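Birkstead opened its robot hall to visitors on 9 May 2024, and I went mainly for the safety rules. Our own shop gets its first arm next month.

The house rules fit on one sheet. New tasks run at reduced speed for the first 16 cycles. Grippers get checked at the start of each shift and after any jam. Loose cables are coiled before they go in a bin - a trailing strand can catch on a finger.

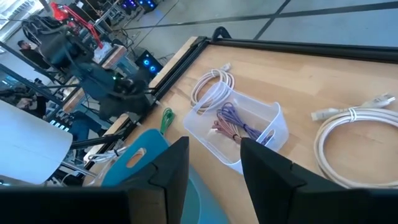
Cables on a table, gripper view. Coils on the table and in the clear bin.

Every stop goes in a log, even the short ones. They had 146 entries for April, nearly all of them minor. A person has to clear the stop at the station and sign for it.

I asked for a copy of the sheet and got one. The tour took three hours.

Comments (2)

flukow_shop: Do they lock out power for the gripper check?

mill_road: We log stops too. Took us 8 weeks to get people doing it.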